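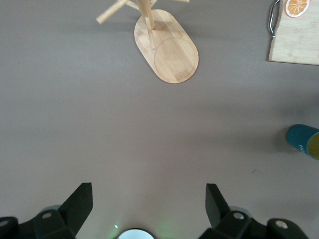
4. Setting up the table and checking the wrist camera

Do this section after the gripper is bolted on and the arm has been homed (section 3). Keep the arm in hold mode until step 5. The Petaver controller remembers its last speed setting, so look at the display before you release the hold.

1. Wipe the tabletop and let it dry. Small specks show up in the camera view and can confuse the edge finder at low light levels.

2. Put the mug tree toward the far side of the table, with the long axis of its base on a diagonal. Leave the pegs empty for now.

3. Set the cutting board to the right of the mug tree with the metal handle facing left. Lay the teal cup on its side nearer the arm, along the right edge of the view.

4. Move the arm to the LOOK position and open the fingers all the way. Both fingers should be visible at the bottom of the camera view, with clear tabletop between them. If only one shows, the camera bracket is twisted. Loosen it, turn it by hand, and tighten it again.

5. Release the hold and set the speed to 5 percent. Jog the gripper forward until the mug tree base is in the upper part of the view, then stop.

CAUTION: Keep hands off the table while the arm is live. The stop button goes on the side of the bench where you stand — never behind the arm.

6. Save the position as slot 68. The Brutico pick routine starts from this slot and will not run if it is blank.

7. Close the fingers on nothing and read the grip value. A reading of more than 134 means the fingers are rubbing. Go back to section 3 and reseat them.

Note: The round recess in the mug tree base can be picked up as a cup rim. Jacinto Olvera added a mask for it in the Grondcombe build files. Load the mask before you teach any picks.

Note: If you swap the cup for a different one, teach it again from slot 68. Changing the color value alone is not enough — the grip width is stored with it.

Settings last checked by Nivaldo Tavares, Fri 29 March.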